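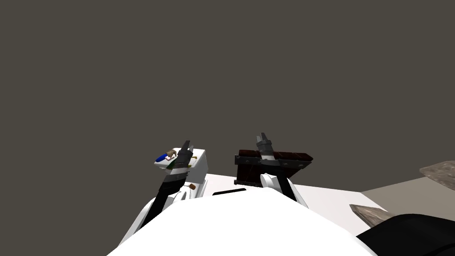
Alvar Kristiansen asks whether anyone has ever failed this unit for being too careful. No, Alvar, and please be the first to try!

Courses > Wimero Robot Lab > Unit 5 > Rules for Simulated Handling

Handout for Unit 5, revised September 10, 2019

Welcome to the part of the course I look forward to all year. You've spent four units making arms move, and now we get to talk about when they should move, how far, and who gets to say so. Rules sound dull until you've written a good one and watched a whole class of tasks get easier because of it.

All work in this unit happens in the Gellenow simulator. Treat it as if the shell in front of you weighed what a real one weighs. A habit you pick up in simulation walks straight out of the door with you, good or bad.

Before a run

Write the task in one sentence. "Move the box to the slab" is fine. "Tidy up" is not, and I will send it back (kindly).

Set the speed limit first, then load the scene. The Dalen rule set caps us at 90 millimeters per second for any motion with something in the gripper. Empty arms may go faster, but I'd love it if you left them at the same cap for your first week.

Name every object that the arm may touch. Anything not on the list is an obstacle, and that includes small stuff riding on top of bigger stuff. This is rule 13 in the course rule book and it's the one people forget! If you lift a carrier with loose items on it, the items are part of the load. List them, and plan the tilt for the least stable one.

Two arms, two loads

Our two-arm tasks are where the rules really earn their keep. Each arm has its own hold, its own stop condition and its own place to set down. Write those separately, even when they look the same. If one arm has to stop, the other one holds still too, with its grip kept closed. Do not program an automatic release on stop. A dropped load is a second problem on top of whatever caused the first.

Keep a clear gap between the loads for the whole path, and check it at the ends of the objects. A long box held in the middle swings a lot of wood around when the wrist turns. Students check the grippers, see plenty of room and forget the corners.

Close work

Slow down again for the last stretch before contact. I like to stop the arm completely, look through the gripper view, and only then close in. Soft or oddly shaped things deserve extra patience: decide which part you want between the fingers, and ask what else might come along with it.

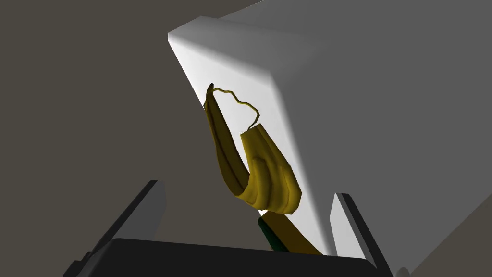 Fig. 2. Gripper view, banana peel against the white block, with a smaller green and yellow object low down between the fingers.

For a view like this one, your log should say which object is the target and which one must be left alone. Then say what ends the attempt. "Stop if the block shifts" is a lovely stop condition, short and easy to test.

After a run

Save the log before you reset, including the failed ones. Especially the failed ones! Run 916 from the May group is still my favorite teaching file, and it ends with a box upside down in a place no box should be. It's in the Flolarard folder, so have a look before lab.

Homework: pick one rule from this sheet and rewrite it so that a classmate could check it from the log alone. Half a page is plenty.

Comments

tessel: Does the 90 cap count for wrist rotation too, or only for moving the whole arm?

Course staff: It's for the gripper's travel. Rotation has its own limit, see the table at the back of the rule book.

j_morrow: Did rule 13 for homework and ended up with two rules, one for listing the loose items and one for the tilt. Hope that's ok, they got tangled when I kept them together.

Alvar Kristiansen: Watched 916. Poor box.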